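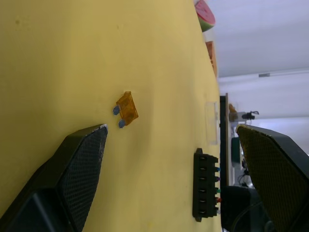
指先のパッドはどのくらいで貼り替えるんですか、とナークコムの方からリプをもらいました。うれしい質問!ちょうど整備の時期なので、うちのセルの手入れをまとめて書きます。長くなります。

まず答えから。うちの「Ira」はヒューズの抜き差しを3,451回やったところで貼り替えました。回数で決めているわけではなくて、先端の縁が白っぽくなってきたら候補、そこから爪で押して戻りが悪ければ交換、という見方をしています。

パッドは網目の入ったシート。Hernowのものを細く切って使っています。网目の向きは指の長手に対して斜め。まっすぐ貼っていた頃は、ブレードヒューズの樹脂の胴がつるっと回って、端子の向きがそろわなかったんですよ。斜めにしたら一気に安定して、あの日は夜中まで眺めてました。

貼り替えの手順。古いパッドをはがす、糊をアルコールで拭く、12分待つ、貼る、指を閉じて8時間そのまま。この「閉じて一晩」が効きます!急いで動かすと先端からめくれます(2回やりました)。

貼ったあとは必ず指の原点を取り直し。パッドの厚みが変わるので、前の値のままだと閉じすぎます。ヒューズの胴は案外丈夫だけど、端子を横から押すと曲がるので、ここは丁寧に。

ホルダー側の話も少し。抜き差しを繰り返すと、ホルダー自体がじわっとずれます。なので朝いちばんに両端の耳の位置を確認して、ずれていたら教示点を直すよりホルダーを戻す。点を直し始めると、どれが正しい位置だったか分からなくなる沼です。

手首の小さいカメラはレンズを拭くだけ。ただ、拭くとわずかに角度が変わることがあるので、拭いたら5点で位置合わせ。黄色い天板にしてから黒い部品の輪郭がくっきり出て、この作業がすごく楽になりました。天板の色、あなどれない。

Aebischerの硬めのシートも試す予定です。細い端子まわりだとこっちのほうが位置が出やすいという話を聞いて、もう切って待機させてあります。9月に入ったら片側だけ替えて比べます。楽しみすぎる。

追記:ケーブルの取り回しも聞かれたので、それは次のスレッドで。手首を回し切った姿勢で余りを見る、というのだけ先に書いておきます。

検索 キーワードを入力

最近の投稿
・Iraの原点出し、朝のルーティン
・Hernowのシートをまっすぐ切る道具
・ヒューズホルダーの固定、ねじ派とクランプ派
・手首カメラの位置合わせメモ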